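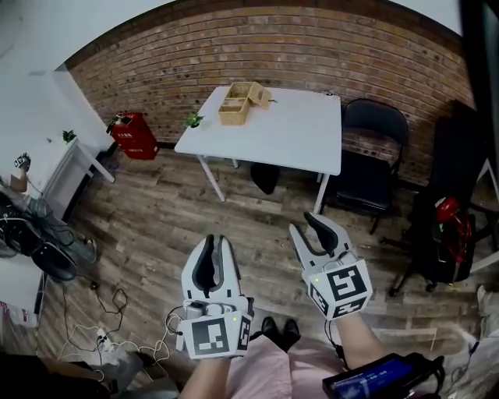
Tip 14: Open the lid before you sort

A tip borrowed from research! Flurina Bühler's group at Hailu recorded 429 tidying runs with hand-held grippers, then trained a robot arm on them — and the runs that taught it best all began with the box lid propped right back. Works for people too.

Stand the box on a clear patch of table, lid fully open, and fill the far compartments first. Go slowly near the dividers (the arm learnt far more from slow, steady hands, which I love).

My button box took 2 goes. For stiff hinges, see tip 3.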